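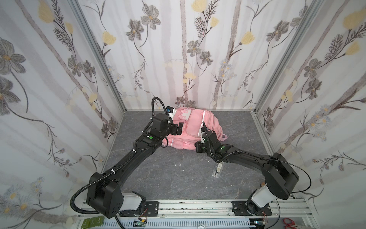

Search this forum Go

Pulling our ads off Tuvau, anyone else?
3 min read | Print | E-mail this thread

stallby_shopkeep
So I run the ads for Stallby (small online store, mostly home stuff) and I'm this close to pausing everything on Tuvau. We were paying $300 a week and getting around 21 orders out of it. Last week it was 7! Same ads, same budget. Support sent me a link to the help page, thanks a lot.

mugsandmore
Same here, I quit in August. Moved the money to e-mail and I don't miss it.

adnerd_77
One bad week isn't a trend. Did you touch the targeting? I've seen people change one age box and wreck the whole thing.

stallby_shopkeep
Nope, didn't touch it. The Cheung agency looked it over too and found nothing.

mugsandmore
Agencies never find anything lol

adnerd_77
Well, I work at one, so... I'd drop to $100 and let it run before you walk away. If you pause it completely you start from zero when you come back.

trastent_fan
Don't agree with that, I paused mine for a month and it came back fine. Been splitting between Tuvau and Trastent (cheaper clicks, awful dashboard).

stallby_shopkeep
OK going down to $100 and trying Trastent with the rest. Will post numbers when I have them.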